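Notes on Post-Quantum Readiness for Small Organizations

By Flora Moncrieff

In April I was asked to prepare a short briefing for the board of Imrie, a records-keeping firm that stores contracts and personnel files on behalf of smaller companies. The question put to me was a plain one: should the firm begin replacing its encryption now, or wait until quantum computers are closer to practical use? What follows is a revised version of that briefing, with the client's permission and with the internal figures removed.

Background

Much of the encryption in daily use depends on mathematical problems that ordinary computers cannot solve in a reasonable time. A sufficiently large quantum computer could solve some of them. No such machine is available today, and opinions differ widely on when one might be. The board was told at the outset that I would not offer a date, and I will not offer one here.

The more useful question concerns the life of the data. A contract that must remain confidential for 40 years is exposed to whatever machines exist at any point in those 40 years. An outside party may copy encrypted traffic today, keep it in storage, and read it once the means are available. For a firm whose whole business is long-term storage, this risk deserves attention well before the machines arrive.

What the review covered

The review took four weeks. We began with an inventory, which proved to be the slowest part of the work. Imrie runs 200 scheduled transfers between its own servers and those of its clients, and the settings for many of them had been put in place by staff who have since moved on. In several cases the only record of the encryption method was the configuration file itself.

We used Flenex, an inventory tool the firm already held under license, to list certificates and key lengths. It performed well on web services and less well on older file transfer jobs, which we checked by hand. I would advise any reader planning a similar exercise to set aside time for this. The scanner's report looks complete when it is not, and the missing entries tend to be the oldest ones.

Data was then placed in three groups according to how long it must remain private: under five years, five to fifteen years, and longer than fifteen. There was some debate about personnel files, which fall under different rules depending on the client. In the end they were placed in the longest group — a cautious choice, and one I supported.

Advice given to the board

The board was advised to begin with the longest-lived data and to use a hybrid approach, in which an established method and a newer quantum-resistant method are applied together. If a weakness is later found in the newer method, the older one still provides the protection it provides today. The cost is a modest increase in the size of each connection's opening exchange. On Imrie's network this made no difference that users noticed, although one client with a very old firewall had to change a setting.

I also recommended that new supplier contracts include a clause on the ability to change encryption methods without replacing equipment. Turkow, which supplies the firm's backup hardware, agreed to this with little discussion. Another supplier has not yet replied.
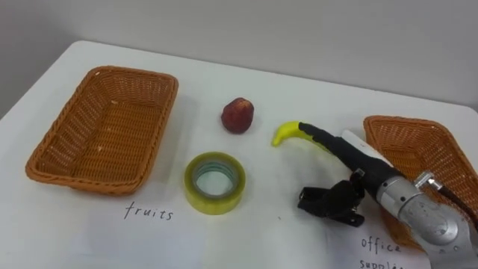
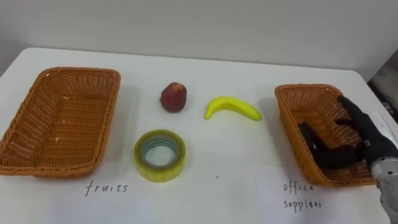

Matters still open

Two items remain unresolved. The first is the archive held at the Kustuvport site, where the tapes were encrypted under a scheme that cannot be upgraded in place. They must be read, decrypted, and written again, and the equipment for reading them is nearing the end of its service life. A trial on a small batch is planned.

The second is staff training. The present documentation assumes a reader who already knows what a key exchange is, and most of the people who will follow it do not. I have begun a shorter guide in everyday language and expect to publish parts of it on this blog as sections are approved.

Readers who have carried out a similar inventory are welcome to write to me through the contact page. I would be particularly interested in hearing how other firms have handled encrypted tape, including any method of checking the rewritten copies before the originals are destroyed.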